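Satley Gear and Casting: Inventory Build-Up and Working Capital in a Mid-Sized Component Supplier

Project report, Industrial Economics II
October 2017

1. Purpose

The report examines why finished goods stock at a mid-sized component supplier kept rising over a period in which its orders were falling. The firm, Satley, casts and machines gear housings for two customers, Sodby and Kanaujia. Both customers assemble small pumps for farm use. The question set by the course was whether the build-up could be explained by the drop in demand alone, or whether the firm's own planning rules added to it.

2. Data

Satley provided monthly records of production, shipments and closing stock for one product family, the standard housing. The records are in units. Prices were given as a single list price per product and were not used for any test, as discounts are not recorded in the same system.

Closing stock of standard housings at the end of December was 2832 units. The firm's own ceiling for this product is 3000 units, set by floor space in the finished goods store. Shipments are logged by delivery note and production by shift card. Where the two did not reconcile with closing stock, the stock figure was taken as correct and the difference was assigned to scrap.

Interviews were held with the planning office and the finished goods store. Notes were taken by hand and are not attached. Sodby answered a short written form. Kanaujia did not return the form, so everything said about its ordering comes from Satley's order book.

3. Method

Stock cover was calculated as closing stock divided by average daily shipments over the preceding quarter. Cover in days is easier to compare between months than units, since it takes the change in demand into account. A simple replenishment model was then built in a spreadsheet. The model takes actual orders as input and applies Satley's written planning rule to them. Its output is the stock the firm would have held had the rule been followed exactly.

The planning rule has a minimum lot and a target cover. The target is 28 days. The minimum lot is the quantity that justifies one furnace campaign for this alloy. The rule says that a lot is released when projected cover falls below target.

Three runs were made. The first used the rule as written. The second used the rule with the forecast frozen at the start of the year, which is how the planning office said it works in practice. The third used a smaller minimum lot.

4. Results

4.1 Stock cover

Cover in December reached 40 days against the target. The increase was not even. Cover stayed close to target while Sodby's orders were stable and rose in the months after Sodby moved from monthly to fortnightly call-offs. Fortnightly call-offs are smaller, and the total called off also fell.

4.2 Model runs

Run one gave a stock line that rises slightly and then returns to target. Run two reproduced the actual line closely, including the step after the change in call-offs. Run three lowered the peak but did not remove the upward trend.

The result suggests that the frozen forecast accounts for more of the build-up than lot size does. With a frozen forecast, projected shipments stay too high, projected cover looks too low, and lots are released that the order book does not support. The minimum lot then makes each wrong release larger.

4.3 Cost of holding

Satley does not charge the finished goods store for capital tied up. The store is charged for space only, and space is a fixed amount. The planning office therefore sees no cost from additional stock until the ceiling is reached, while a stopped furnace appears on the monthly report the same day.

5. Discussion

The fall in demand is real and is outside the firm's control. A supplier with two customers cannot expect to smooth it. The choice of forecast is inside its control and could be changed without new software.
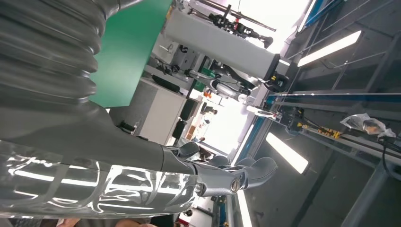 Capital spending has to be considered together with stock. Money held in finished housings is not available for machining equipment, and Satley has put off replacement of its older lathes twice. Suppliers of this size that automate machine tending also take on running costs that are easy to leave out of an investment case. Protective covers are one of them, and would need to be budgeted as a consumable. No such item appears in the outline proposal that Satley's planning office made available. The proposal should be reworked before it is compared with the cash that lower stock would release.

A weakness of the analysis is that it covers one product family. Satley also makes a flanged housing for Kanaujia under the trade name Sturnilura, in small lots and to order. It shares the furnace with the standard housing. If Sturnilura orders are rising, some of the early releases of standard housings may have been made to clear furnace time in advance. The order book was not detailed enough to test this.

A second weakness is the treatment of scrap. Assigning all differences to scrap gives a rate that varies from month to month more than the foundry considers plausible. Late shift cards are a likely cause.

6. Recommendations

Update the forecast monthly from the call-offs received.

Report cover in days beside stock in units on the monthly sheet.

Charge the store for capital as well as space, at the firm's overdraft rate.

Leave the minimum lot unchanged until the effect of the new forecast can be seen over two quarters.

7. Further work

The model should be extended to the Sturnilura housing and to shared furnace time. Order data from Kanaujia would be needed at weekly level.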